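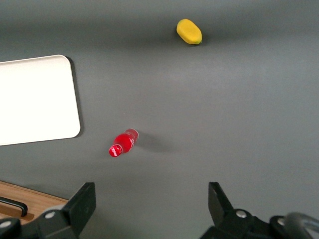
What is a milestone, and how is it different from a task?
A task is a piece of work that takes some time, while a milestone is simply a point you want to reach, such as "contract signed" or "first draft approved." In Komon a milestone has no length at all, so it won't push your other dates around. We like to tell new users to picture it as the one small yellow thing on a big gray table, easy to spot even when you glance over quickly!

How many milestones should my project have?
Oh, we get this one a lot, and it really does depend on the job. The Zovach plan that comes with Komon as a template has 19 of them spread over 258 tasks, and that feels comfortable to most people.

Can I move a milestone once the plan is shared?
Of course you can. Open the plan, pick the milestone, and type in the new date (your teammates will get a short note about the change).

Is there a limit on plan size?
The basic account holds up to 500 tasks per plan, milestones included. If you're getting close, write to us and we'll gladly help you split the plan in two.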